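Painted wood planks in a bathroom – swelling at the bottom, rip out or save?

Asked by gulamdale_reno
Tags: bathroom, wood walls, moisture, caulk
Viewed 2044 times

Ok quick one before I do something dumb. We moved in last January, upstairs bath has vertical painted planks floor to ceiling. Not tile. Previous owner did it themselves I think. Bottom few inches near the tub are getting fat and the paint is cracking along the joints. Rest of the wall is fine, solid when I knock on it.

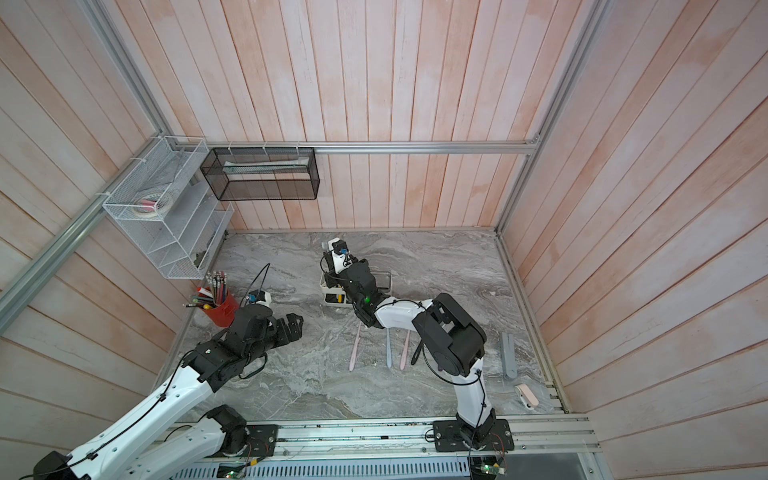

House is 18 years old, drywall behind the planks as far as I can tell. No window, just the fan, and the fan is a Clellero that sounds like a truck and moves no air. Two teenagers. Long showers.

Got one quote to tear everything out and tile, way over what we have. I have 800 to spend, thats it. Can I cut off the bad part and cap it with something? Or is it all going to go eventually and I'm just wasting money?

Also counter question, same room – water keeps running back off the sink and sitting at the wall. Backsplash or just caulk?

3 answers

Answer 1 – marked helpful (41)
Ea Ingvarsson

Save it. I did this same repair in our hall bath and it's held up fine.

Find the water first though. Swelling only at the bottom near a tub is nearly always the tub edge caulk or the floor joint, shower steam would usually get you up high too. Pull the old caulk, all of it, let it dry out a few days with a fan blowing on it. Shower at the gym or whatever.

Then:
Snap a line above the damage. Go higher than you think, mine looked bad for 3 inches and was soft for 5.
Oscillating tool, set shallow. There could be pipe back there.
Poke the drywall. Crumbly? Cut that out too and patch with cement board.
Prime the cut ends of the planks. Two coats. End grain drinks water and this is what the last guy skipped, I'd bet on it.
Put a PVC baseboard over the cut, tall one, caulk top and bottom. Leave a little gap off the floor and fill that with silicone, not painters caulk.

Materials ran me well under your number but I had the tool already. Paint, get a real bath paint. I used Ralta satin, was fine, no strong feelings.

If the drywall is black more than a foot up then stop and come back here with pictures, thats a diffrent job.

On the counter, caulk is ok if it's just splashes. If it sits there every day you want a splash, even a 4 inch one. And look at what's living on the counter. We had a cup and toothbrushes and a tray all shoved against the wall and water just stayed under there for hours.

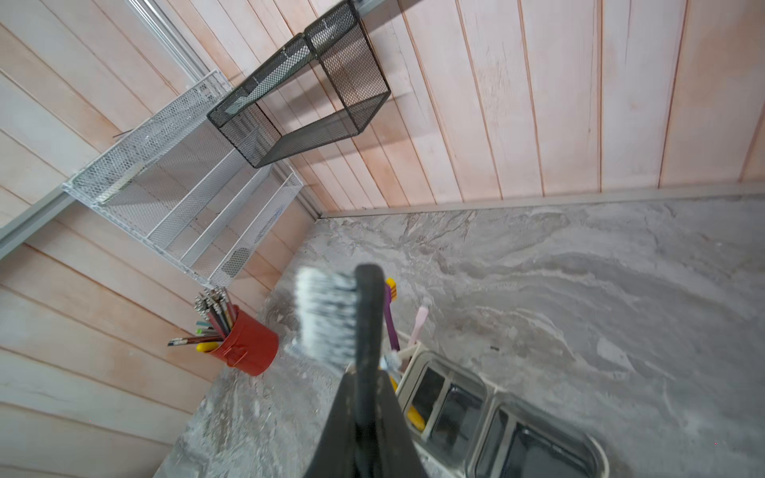 Moved everything forward two inches, wiped at night, half the problem gone. The other half was the faucet base leaking a tiny bit. Dry paper towel around it overnight, if it's damp in the morning there you go. New o-ring, couple bucks.

And fix the fan!! Check the duct before you buy one, ours had come off in the attic and was blowing into insulation.

Answer 2 (6)
plankhater

Tear it out. Wood in a bathroom is asking for it. You'll be redoing that in two years anyway. Tile is not that hard, watch a few videos. I did mine over a long weekend, ok two.

Comment from gulamdale_reno: not in the budget like I said

Comment from plankhater: then do half now. tub surround first

Answer 3 (12)
steam_and_sons

Agree with Ea mostly. One thing, don't caulk the vertical joints between planks before you know it's dry behind. You trap it and then it rots where you can't see. I've opened up walls like that, not fun.

For the fan get one with a humidity sensor, teenagers won't touch the switch. I put in a Steinarsdóttir from the closeout bin, 366 with the duct kit and a timer, probably more than you need. Cheaper ones are ok if the duct run is short.

Also how's the slope on the counter? Put a level on it front to back. If it tips to the wall no caulk is going to fix that, shim the cabinet.

Comment from gulamdale_reno: ok level says it tips back. great. And the duct was kinked flat behind a joist so thats one thing. Cutting the planks this week, thx both

Comment from Ea Ingvarsson: prime the ends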